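Girkunine Striped Rib Pullover, Natural and Brown
Print this page | E-mail this page to a friend

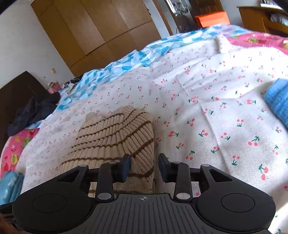

Beige rib with brown stripes, on cherry-print sheets.

If you knit on a flat-bed machine and you've been wishing for a ribbing yarn that springs back, please stay with me for a few paragraphs, because Litavik 2-ply is the one I keep reaching for! It's a fine wool and cotton blend on the cone, spun with more twist than most yarns of its weight, and it was made with rib in mind. The Girkunine pattern sheet comes along with every pair of cones in the natural and brown colorway, and so many people write in about the pullover that we gave it its own page.

What it's like to knit

The first thing you notice is how quietly it runs. It comes lightly waxed, so it slides through the tension mast without that squeaky, grabby feeling (you know the one). On a standard-gauge bed with a ribber I get the nicest fabric two full numbers tighter than I'd use for stockinette. Go tighter still for cuffs. If your ribber carriage starts to feel heavy at that setting, go back up half a number and let the wash do the rest.

Please wash your swatch. I mean it. Straight off the machine the fabric is a little flat and papery, and I've had more than one worried e-mail from someone halfway up a back piece. There's still spinning oil in there. A warm soak with a squirt of dish soap, a gentle squeeze in a towel, and the ribs close up and the whole thing softens. Let it rest overnight before you measure.

Stripes

The pattern gives you two stripe layouts, a narrow one and a wide one, and they can be mixed. Carry the unused color up the side for the narrow stripes and catch it every few rows. For the wide ones I cut and weave in, which is more work but leaves a seam you won't mind looking at. Count your rows from the hem and write them down. I tape the chart to the lamp. Matching stripes at the side seams is the fussy part, and if you mattress stitch one row at a time it goes together beautifully.

The brown is a true medium brown with no red in it. There's also a slate and a very good moss green, both listed under Litavik colors. Pronudska cones in the same weight can be striped in with it, though they shrink a touch more, so swatch the two together and not separately. I made a whole sleeve before I learned that.

Details

Yarn: Litavik 2-ply, wool and cotton, waxed
Yards per cone: 1000
Cones needed for the pullover: 2 (one natural, one brown), up to a 42-inch chest
Machine: standard gauge with ribber
Pattern: Girkunine, printed sheet, with hand-knitting notes on the back
Item number: 933
Care: hand wash warm, dry flat

The hand-knitting notes are short, but they're all there. Borghild Bakke worked them out on small needles over one long November, and her version has a slightly deeper neckband that I like so much I've started adding it to my machine-knit ones. To do the same, pick up as written and knit six extra rows before you bind off. Bind off loosely! A latch tool over every other needle works well, or use the sewn bind-off she draws out at the bottom of the sheet.

A few questions that come up

Larger sizes: add a second cone of natural. The brown will still stretch if you use the narrow layout. With the wide layout, order an extra brown too.

Bulky machines: three strands together makes a lovely thick fabric, but the pattern isn't charted for it and you'd have to do your own math.

Babies and kids: yes, it's soft enough once washed. We have a child's cardigan called Amundsen that uses the same rib and the same stripe sequence, and it takes the leftovers from an adult pullover nicely. The buttonband on that one is knit sideways and hung on as you go.

Dye lots: tell us if you're matching a cone you already have, and put the lot number in the order notes. It's stamped inside the cardboard tube, at the narrow end.

Stripe chart and yardage table updated May 15, 2023.

Contact us | Copyright Litavik Yarns, all rights reserved | Back to top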